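Open house at the Ljungberg workshops, Stultemdale

We drove up to Stultemdale in December for the Ljungberg open house. The old mill has been divided into work rooms on two floors, and once a year they unlock all of them and let people wander through. Admission was free. Parking was in the field behind the building, and it was muddy, so bring boots if you go next year.

The doors opened at 10 a.m. and there was already a line. A woman at the entrance handed out a photocopied floor plan with the rooms numbered. Two of the numbers were swapped, which we found out when we went looking for the bookbinder and ended up with the furniture people.

The ground floor is mostly wood and metal. Vidar Haugland repairs chairs and had 21 of them hanging from hooks along one wall, all waiting for new seats. He was weaving one while he talked and did not seem bothered by the crowd. Next door, Telma Sepúlveda was cutting picture frame molding. She sells offcuts by the bag for $5 and I bought one for kindling, though some of the pieces are too nice to burn.

Upstairs it is quieter. The room I had come for was the one marked Mirrors and Glass, run by Iulian Zamfir. He learned the trade at a shop called Jalenov and moved his benches here when that closed. Most of his work is round mirrors for hallways and bathrooms, plus some repairs. He said a mirror takes fingerprints faster than anything else he handles, and that he spends more time wiping than on any other job.
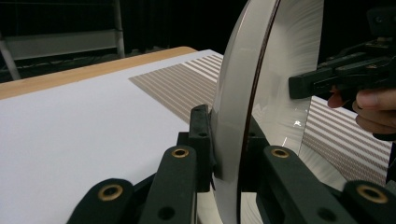

Page last changed: December, 4:40 p.m.

The round mirror in front of the table had a thick, pale rim with a thin dark brown band where the rim meets the face. Stood on its edge, it picked up the brown and white diagonal stripes of the sheet lying on the table. I asked about stripes, and Iulian told me he likes a plain pattern near a mirror when he is checking it. If the glass has a wave in it, straight lines will bend. He also uses a window blind for this when the light is good.

Prices for the finished mirrors started at $144 for the smallest size. Resilvering is quoted by the piece, and he wants to see the mirror first. He does not ship. There is a waiting list, kept in a notebook by the door, and I put my mother's hall mirror on it.

We had lunch in the canteen, run for the day by Randi Haugen. There was pea soup or cheese sandwiches, and the soup was gone by 1 p.m. Coffee came in real cups.

After lunch we saw the bookbinder, Thaddeus Mahmoud, who was sewing a ledger and let children try the needle on a spare section. He has been in the building since 2000, longer than any of the others. The dye room was closed because of a leak.

The stairs are steep and there is no elevator. The side door by the loading dock gets you to the ground floor rooms without steps. The last visitors were asked to leave at 3 p.m., and it took a while to get out of the field.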